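Opening Weekends Are a Poor Way to Judge a Film

Search reviews, people, cinemas

November 5, 2024
By Wondimu Dinsa
3 min read
18 comments

The trade pages had made up their minds about Dredo by the second morning of its release. It opened in October on 181 screens, took less than anyone at the distributor wanted, and was called a flop before most people in Meldale had a chance to see it. I saw it on the ninth day, in a room that was more than half full. By then it had already lost its evening shows at the big cinema in Trarndale.

I have written about movies long enough to know that money matters. A film that loses money makes the next one harder to pay for. I have no quarrel with printing the figures. My complaint is with how early we print them and how much we ask them to mean.

A first weekend measures the poster, the trailer and the name above the title. It tells you how many people were already sold before they sat down. Dredo has no star. Its lead had only done stage work, and the director's one earlier feature, Alemayehu, played 3 festivals and then went to television. Nobody was going to line up on a Friday night for that. A film of this kind fills its seats through people telling their cousins and coworkers, and that takes two or three weeks.

It used to get them. When I started going to the movies on my own, a picture stayed at our local theater for a month as a matter of course. The manager would move it to the smaller room if it was slow and move it back if it picked up. Now the schedule is redrawn after four days. If the numbers are weak, the film goes to an 11 a.m. show, and after that the numbers are weaker still, which gets reported as proof that the first decision was right.

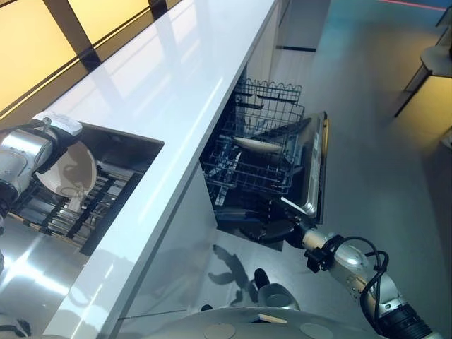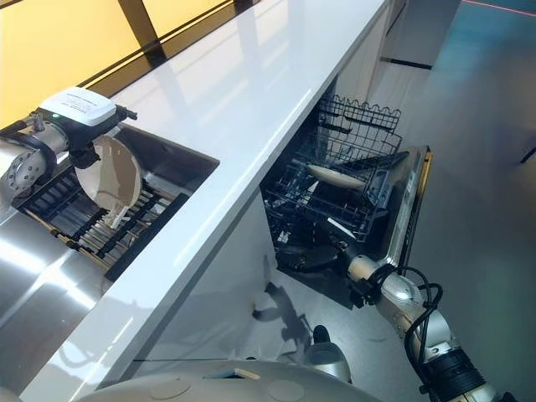

Small distributors know all this, and some have started to plan for it. Instead of going wide, they open in a handful of towns, hold the prints there, and add more if people come. Alemayehu should have been released like that. Dredo should have been too, and I suspect the people who sold it know it. Spreading a quiet family drama over 181 screens left a lot of empty rows, and empty rows make bad headlines.

The theaters have their own problem. Rent is due whether a film is good or not, and the studios with the biggest titles ask for the biggest rooms for a set number of weeks. A manager who wants to give a small film another week often has no screen to give it. I don't blame the managers much.

I do blame writers, and I include myself. Last year I called a comedy dead on its third day and it ran until the summer. I never wrote a second piece. Very few of us do, and readers are left with whatever we said first.

My suggestion is a modest one. Print the opening figure, but leave out the verdict until the third weekend. Print the average per screen next to the total, so that a film in a few rooms can be compared fairly with one in many. And when a film holds steady from one week to the next, say so in the same size of type that was used to call it a failure.

Dredo is still playing in Meldale, once a day, at 4:15. The second act drags and the music is too loud in places. The last half hour is the best thing I have watched this year, and I would have missed it if I had gone by the numbers.

387 shares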